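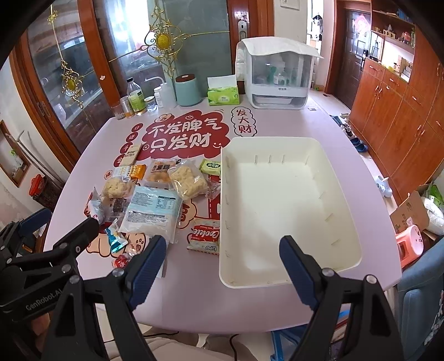
Tips for practicing with a hand-held gripper at the kitchen table

These notes are from our bench group at Hedby, where we are building a small sorting arm for the shared workshop. Before the arm does anything on its own, a person works through the job by hand with a gripper tool. Most of us do this part at home.

Choosing things to pick up

Packaged snacks are good practice. They are light and come in many shapes. Mix flat packets, clear bags with a pastry inside, and candies in twisted wrappers. Put the large bags in the middle and the small ones around them.

Clear plastic is the hardest material for our software. Melur Mangundap leaves at least one clear bag in every set, and so should you. Crumbly pastry needs a slow squeeze. Close the fingers until the bag stops sliding, then stop.

The bin

Use a bin with low walls, set right beside the pile. Start with it empty. High walls make you lift your wrist, and the arm we are building can't copy that move yet. A smooth floor lets flat packets slide into the corners, so set those down last.

The table

A printed tabletop is fine. Leave the pattern showing. We tried a plain cloth in July and it bunched up under the finger pads.

Push bottles and glasses to the back edge before you begin. Check that their lids are on.

Sit with the table edge at lap height and let the cable hang with some slack. If it pulls when you reach the far corner, move your chair, not the table.

Finger pads

Ridged pads grip foil well. Wipe them with a damp cloth every 100 picks or so. Oil from snack bags builds up between the ridges and the twisted wrappers start to slip. Check the pivot bolts at the same time. They should be snug and still turn freely.

How long to work

Fifteen minutes, then a rest. Larasati Hartono did 205 picks in one sitting and her last ones had to be thrown out. We have over 2000 good ones so far and don't need anyone's sore hand.

Bring your files to the workshop on Monday after 6 p.m. Spare pads are in the drawer marked Lubis. Write your name on the sheet if you take a pair.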